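Can a Robot Fix a Computer Yet?

By Tamsin Donnelly
22 May 2020

Robots already build cars, weld metal and move boxes around huge warehouses. They are very good at doing the same thing over and over. But what about a job where every case is a little different? Taking apart an old computer is one of those jobs, and people in repair shops still do nearly all of it by hand.

Why take old computers apart? Many of the pieces inside can be used again. Memory, processors and power supplies can go into other machines. The metal can be melted down and made into something new. A repair shop in Banville called Kirnano took in 3662 old computers last year, and each one had to be opened by a person with a screwdriver.

The biggest part inside a computer is usually the motherboard. It is a flat board, often green, and everything else plugs into it. The long, thin slots on it are for memory. Memory is where a computer keeps the things it is working on right now.

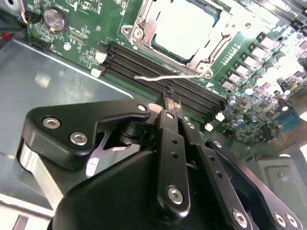

Empty memory slots on a motherboard, with a robot's gripper reaching over them. The white pieces at the ends of the slots are latches.

To take out a stick of memory, you push the latches at the ends of the slot outward. The stick pops up a little, and you lift it straight out. Most 10-year-olds could learn to do it in one afternoon.

For a robot, it is much harder. Your fingertips can feel when a latch starts to move, and you stop pushing when it clicks. Many robot grippers can't feel anything like that. If the robot pushes too softly, nothing happens. If it pushes too hard, the board can crack.

Seeing is hard for robots too. Shiny metal reflects light, and in a camera picture it can turn into a bright white patch. A person just tilts their head and looks again. A robot has to be programmed or trained to do that.

Then there is the problem of reach. A computer case is a metal box full of wires, corners and sharp edges. The arm has to get down inside without bumping into them.

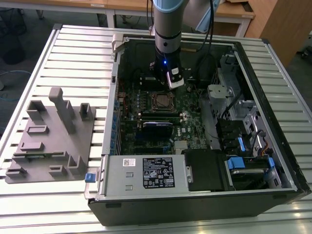
A robot arm reaching down into an open desktop computer. The silver box along the bottom of the case is the power supply.

Kirsty Maihi repairs computers at Kirnano. We asked her which part of the job she would give to a robot first.

"Screws," she said. "They don't bend and they stay where they are. Cables would be last. Every cable is lying in a different place, and they flop around when you touch them."

The processor is another tricky part. It does the computer's thinking, and it sits in a square holder called a socket. A metal frame and a thin lever hold it in place.
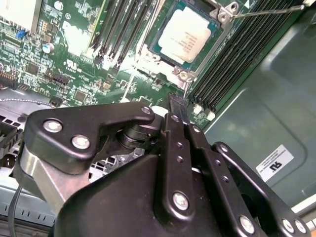 Some sockets have hundreds of tiny pins or contacts, and bending just one can ruin the board. Repair workers learn to lift the processor straight up and never slide it sideways.

So, can a robot fix a computer yet? It can do some steps, if the computer is held still and the robot has practiced on that type of machine. Doing a whole repair alone, on a computer it has never met before, is still too hard.

Words to know

Gripper: the part of a robot that works like a hand.
Latch: a small catch that holds something in place.
Motherboard: the main board inside a computer.
Processor: the part that follows a program's instructions.
Socket: the holder that a processor sits in.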